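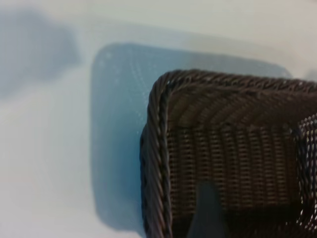 Light-blue board on a white surface.

Cistero review: tracking bills in the statehouse and in Congress

By Rosalba Sala

I cover the legislature for a small newsletter, and for years I followed bills with a spreadsheet and a lot of browser tabs. In December I moved everything over to Cistero, a bill tracker that covers both chambers of Congress and all the state legislatures. I paid for the Solo plan myself, at $60 a month.

Setup took most of a morning. You can paste in a list of bill numbers or search by subject. I loaded 400 bills and the import skipped three, all of them resolutions with an odd number format. Support fixed that the same afternoon.

The main screen is a plain list. Each bill shows its sponsor, its committee and the last action taken. Click on one and you get every version of the text, with changes marked between versions. I use this more than anything else. Last session a rewrite of our absentee ballot bill ran to 1170 lines, and finding the changed deadline by hand would have cost me an evening.

Alerts are good for floor votes and weaker for committees. A hearing that moves from 2 p.m. to 9 a.m. should set off a message right away, but twice I got the notice after the hearing had started. I still check the committee calendars myself before bed.

Amendments are the other soft spot. Federal ones show up quickly. State amendments depend on how each statehouse posts them, and in ours they are scanned pages, so the search does not read them.

My editor, Leonardo Pace, uses Viken, which costs less and has a better phone app. Its vote history is thin, though, and it has no way to compare versions. I also tried Gatti for a week. It is built for lobbying shops – lots of contact lists and meeting notes – and I had no use for most of it.

Exporting works fine. You get a spreadsheet or a PDF, and the PDF prints cleanly if you turn off the sponsor photos under Settings.

Worth it if you read bill text for a living. For following a handful of bills, the free alerts from your own legislature will do.

Rating: 4 out of 5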